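Two pairs of hand-held grippers, one grey top

May 11, 2019

I said in February that I would write up the grippers once we had used both pairs for long enough to have an opinion. We have now, so these are my notes. Viorica Radulović did half of the folding and disagrees with me on one point, which I have put in.

The two pairs go by the names we gave them, Bidon and Zurka. Bidon is the older design, with long thin jaws and a light trigger. Zurka is shorter and stiffer, and you have to squeeze it harder. Both are held in the hand and worked by a person, and both send their data down a cable. We want to settle on one before we order more.

The test was folding long-sleeved tops on a table. We did 20 folds with each pair, sleeves first, then the body in half and in half again. I chose tops because sleeves are awkward. T-shirts went well with everything we tried last year and told us very little.

Bidon was quicker at picking up a single layer. The tips are narrow enough to slide under a hem without pushing it along. They also bend. When I pulled a sleeve across the body the tips splayed a little and the cloth slipped, and I dropped it 5 times in the first session. Zurka dropped far less but often took two layers when I wanted one, so I had to let go and start the corner again.

The sleeve step is where I spent most of my time. You bring one sleeve over on the diagonal, let go, and then have to tidy the flap without dragging the rest of the top with it.
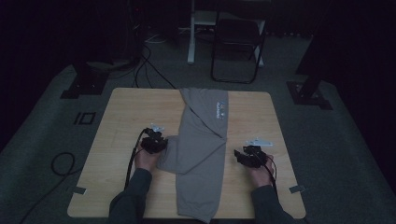

Cables and weight

I had expected the weight to be the problem and it was the cables. They come off the back of the gripper and run past the wrist, and if there is too little slack you feel a tug every time you reach for the far side of the table. Ognjen Softić made us a longer set and that cured most of it. Taping the cable to my sleeve did not help.

Zurka is the heavier pair. Viorica says she stopped noticing after ten minutes. I noticed all afternoon, mostly in my thumb.

We also tried both with the marker plates moved further back. Tracking got worse when I turned my wrists inwards, so we put them back on top.

What we are doing next

I would take Zurka for clothes and Viorica would take Bidon with stiffer tips. Kastriot Dervishi is printing a set of those now. If they hold a sleeve without splaying I will change my mind. Towels are next, then trousers, and I still need to find a longer table for the trousers.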